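Shared Table Storage in the Trallano Workroom
Student project report, Kwok group
February
19 shares - 8 comments

The project looked at how small items build up on a shared work table and how long it takes to clear them. The table was checked each Friday before the room was tidied. Every item was sorted by type, and the time needed to put it away was noted. The target was 40 seconds per item, including the walk to the shelves.

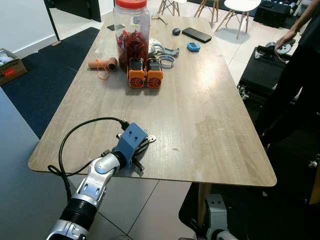 Sorting by type worked well for tools and poorly for everything else. Food jars had a shelf of their own, but phones and other personal items had no fixed place and were left until the owner came back. At the far end of the table, a large clear jar with a red screw lid stood directly behind two orange devices with fan grilles, so the jar could not be lifted forward without reaching over them. A cardboard tube and a round metal hose clamp lay to either side. Parts such as the clamp were assigned to the Jundden drawer unit.

Two changes are proposed. Tall containers should go back to the shelf first, and a shallow tray should be kept for phones and timers. The tray has not been tested yet - the one ordered was too deep.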